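Sun 10 May

I meant to write this last night but I fell asleep in the chair with the radio going, and by the time I woke up they had moved on to farm prices. So, the Lestarley business, while I still have it fresh.

The assembly finally got its report on the water contracts, all 300 pages, and I read more of it than I planned to (the summary first, then the chapter on Zivard, then the footnotes, which is where the good things always are). It says plainly that the contract was handed out before the bids were opened. You would think a minister would sit with that for a day or two. Instead ours went on the morning show and called the auditors amateurs with a grudge, and then asked who had paid for their lunches!

I was so cross I called Somkiat Jaidee, who has followed that assembly since we were both young and thin, and we talked until my tea was stone cold. He thinks the premier will let her hang on until August and then move her somewhere quiet. I think she'll be gone sooner. We have a bag of good coffee riding on it, and I do like his taste in coffee.

What bothers me most -- and I said this to him twice, poor man -- is that the auditors can't answer back. They wrote their pages and signed their names, and now they have to sit there while she has the microphone. Somebody on her own side ought to speak up for them. Leone did, a little, in the evening paper, but he wrapped it in so many compliments to her that I had to read it again to find the part where he disagreed. 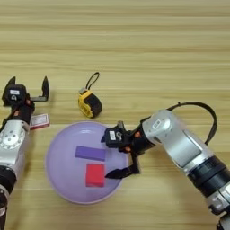

Anyway, there is a petition going around asking for the full hearings to be published, and it had 4,000 names when I added mine. I had a hard time with the form because it wanted a middle initial and I don't have one, so I put a dash.

The Jindico branch is meeting about it on Thursday evening. I'll go if my knee lets me, and I'll bring the lemon bars, and I am going to try very hard to speak only once.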